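Wustik Handgreifer V2 – Erfassungswerkzeug für Haushalts- und Werkstattaufgaben

Der Handgreifer von Wustik wird von einer Person geführt und zeichnet Greifbewegungen auf, mit denen später ein Roboterarm angelernt wird. Gliederfinger und genoppte Greiffläche sind für gewölbte, glatte Teile ausgelegt, also Schüsseln, Hauben oder Gehäuseschalen.

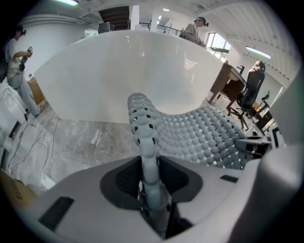
Zum Stand der Technik: Aufnehmen und Absetzen einzelner, starrer Gegenstände läuft nach dem Anlernen stabil. Geschirr stapeln, Wäsche falten und Kabel verlegen gelingen bisher nur unter festen Bedingungen. Für den unbeaufsichtigten Einsatz im Haushalt geben wir das System nicht frei – in der Montage nur an abgegrenzten Plätzen.

Technische Daten
Gewicht: 548 g
Max. Traglast: 400 g
Aufgabenprofile ab Werk: 18
Datenformat: Vandari, offen dokumentiert
Passender Roboterflansch: Chisholm, Adapter separat

Preis: 3.290 Euro zzgl. MwSt.
Lieferbar ab November über Dradalska. Greifflächen sind Verschleißteile und einzeln erhältlich.

Stand: 14. Oktober 2021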